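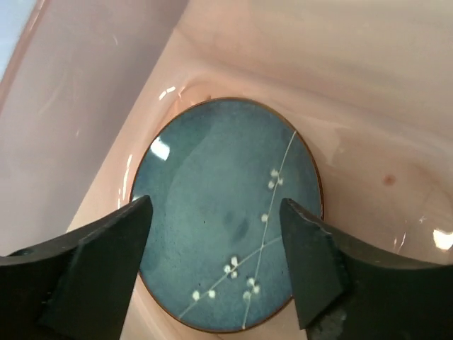 4 min read

Hirine two-arm bench kit with Rallum fingers: flat dishware results

Forum: Hardware reviews > Manipulation kits

rnogueira
Posted Wed 4 October

We have been running the Hirine two-arm kit for 11 weeks and I said in the September thread that I would write up the plate work. The kit as shipped: two arms, parallel grippers, a wrist camera on each gripper, controller boards for under the table edge. The Rallum fingers are an add-on at 760 for a set covering both arms. The task is picking plates and shallow dishes off a flat table or out of a container and setting them down somewhere else.

Results with the Rallum fingers: 212 attempts, 189 counted as good. Good means lifted, moved and placed with no regrasp and no contact with the wall. Most of the failures were thin-rimmed plates lying flat. The fingertip has to get under the rim, and if the approach is a little high it pushes the plate along the table until something stops it.

The angled tip helps. The stock fingers are blunt and ride up over a low rim. With the Rallum tip you can come in from both sides of a small plate and close on the rim at a shallow angle.

Things I don't like: the finish on the fingers marks easily, the screws are a size not included in the Hirine tool pouch, and the manual gives closing force in percent with no reference value.

Rosângela Nogueira

kestrel_bench
Was that with the wrist cameras only, or did you also use a fixed view? I have the same kit, and glazed ceramic is where my wrist-only depth estimate falls apart.

rnogueira
Both. Wrist for the last stretch, fixed for everything else. Wrist-only was bad enough on the glossy pieces that I stopped logging it.
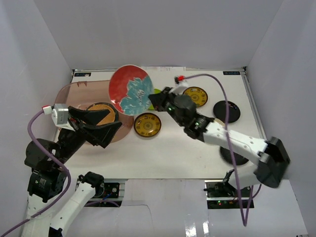

Left arm at the tray, right arm with the red and teal plate near upright.

m_macdonald
I am going to disagree with the conclusion about the fingers. We have the Hattori pads on the same arms, flat and soft, no chamfer. They are slower to get under a rim, but once they are closed on a big plate the plate does not rotate. A large ceramic plate held at its lower edge puts a lot of torque on two hard contact patches. What is your rotation in hand on the big ones?

rnogueira
Not measured. My criterion ignores it as long as the placement is fine. I agree the big plates swing more than the small ones.

m_macdonald
Then the good count is generous. If the next step is handing over to the other arm, rotation in hand is the number that matters.

tobor_shed
Handover isn't in the task she described though. Pick and place on a bench is what most people buy this kit for.

m_macdonald
Most people who buy two arms want to use both on one object at some point.

kestrel_bench
Does anyone have the cable routing sorted? Mine snags on the elbow every time the forearm comes back low. 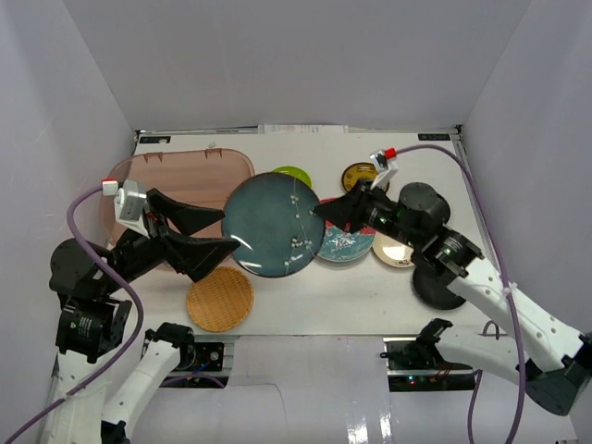

Mélanie MacDonald again, from the other account's owner (I run the Hattori bench). On routing, the Hirine clip set is fine for the joint wiring and too small for the camera lead. What matters is how much slack you leave at the wrist. Too little and the connector takes the load when the wrist rolls, too much and the loop drops into the workspace. I would copy the right side there, where the purple cable goes across the top of the table and down along the wall before it leaves at the front. The left one looping down beside its own arm is closer to how ours was when we were getting snags. Also fit a tie point at the wall so the loop can't creep.

kestrel_bench
Thanks. I had been keeping it tight to the links. Will try the wall.

tobor_shed
Has anyone priced the Ornberg service plan for these? They quote calibration and finger replacement as one item and will not split it.

rnogueira
We asked. Same answer. I do calibration in house, it takes a morning, and I would only want the finger replacement. I declined.

m_macdonald
We are on it. Turnaround is acceptable. The calibration report is a single page with no residuals, so we repeat it ourselves anyway.

tobor_shed
So you pay for it and then do it again.

m_macdonald
Yes. The replacement pads are what we use it for.

rnogueira
Coming back to rotation. I will put a marker on the rim of the large plates and log the angle between lift and placement, same arms, Rallum fingers first. If someone can lend me a set of Hattori pads I will run both. The woven basket tray stays out of that comparison, it is too compliant to say anything about slip.

m_macdonald
I can send pads. Check the mounting holes before you start, ours needed the adapter plate.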